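Re: [grilline-users] Gripper closes through the cylinder after update
From: Lewis Gillies
To: grilline-users
Date: Saturday, June 14, 2025
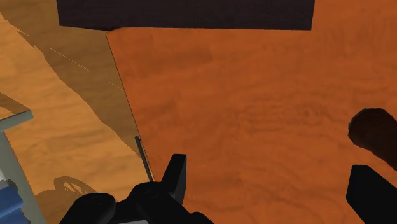 Jyoti, I can reproduce your fault on our setup at Gredlow, and I think it's two separate problems that happen to show up on the same run.

On Friday Jyoti Dhillon wrote:
> Since we moved to the new build, the simulated arm comes down to the
> table, the fingers close, and one finger goes straight into the
> cylinder. No contact is reported. The force reading stays at zero and
> the controller keeps closing until it hits the joint limit. A few
> steps later the solver pushes the cylinder out and it leaves the table
> at high speed. Same scene file as in March, when it worked. Is anyone
> else getting this, and is it safe to run the same controller on the
> real arm?

Last question first. No, please don't run it on hardware yet. The controller only stops closing on contact force or on the joint limit. If the force signal is missing for any reason, the real gripper will squeeze at full effort until something gives. Henrike Albers had that happen on the Diekmann arm in Ondcombe and it bent a finger mount. The emergency stop was in reach but it was over before she got to it.

Now the simulator. I ran your scene with 1000 seeds on the new build. The finger passed into the cylinder in 128 of them. With the old build and the same seeds I got 2. So it's not your scene file, although the file makes it easier to trigger.

First problem: the new build changed the default contact margin, and your cylinder doesn't set its own. If the finger is moving fast on the last part of the descent, it can be inside the cylinder before the first contact check. Set the margin on the object itself and don't rely on the default. That got rid of most of the bad runs for me.

Second problem: after a deep overlap the force sensor reports zero instead of an error. This one I'd call a safety bug — a controller can't tell "nothing touched" from "the reading is no good". Seed 2873 shows it every time if anybody wants one to step through.

What I'd do for now:

- set the margin on every graspable object
- cut the closing speed until first contact
- add a timeout on closing, and treat a zero force reading at the joint limit as a fault
- log finger position along with force

The timeout belongs in the real controller too, whatever happens with the simulator.

Gudrun Eichhorn is looking at the sensor code. I haven't checked whether boxes are affected, only cylinders lying on their side. If you still have the logs from your March runs, could you send me one? I'd like to compare the approach speed.

Lewis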